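Fresh curtains and clear tables for the Fidley Street workrooms

Sun 12 August 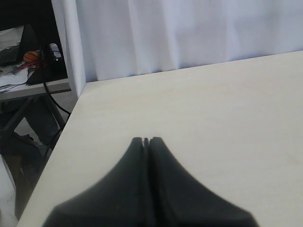

One of the pale tabletops at Fidley Street, with a white curtain hung behind it.

If you've been past the old Jikcombe drapery lately and wondered what all the coming and going was for, the workrooms upstairs are nearly ready, and they're looking lovely and bright after what has felt (to those of us who climb those stairs every week) like a very long winter of dust sheets and borrowed trestles.

The long room has been divided into smaller bays, so that the quilters, the model makers and the Saturday mending group can all be in at once without anybody's pins ending up in anybody else's glue. White fabric curtains hang between the bays, and they were chosen over solid partitions after a good deal of friendly argument, mostly to do with the light, which comes in beautifully from the Gresia Lane side and would have been a shame to lose. They can be taken down and washed, too, and anyone who remembers the colour of the old ones will be glad to hear it.

The tables are the other big change. They're a light beige with a faint grain to them, smooth enough to slide a length of cotton across without it catching, and a great favourite already with the people who do fine work and spend half their lives hunting for dropped needles. The old dark benches have gone across to Han Hall, where the potting group was very pleased to have them.

There are 14 bays altogether, and 22 people have already put their names down for regular times, so do get in early if you've got your heart set on a particular afternoon. Over 138 metres of fabric went into the curtains, all of it hemmed on the premises!

Tea will be on from ten on opening morning, and visitors are welcome to bring whatever they're working on and try out a bay. Bookings for the rest of the year, up to the end of November, can be made in the book at the foot of the stairs.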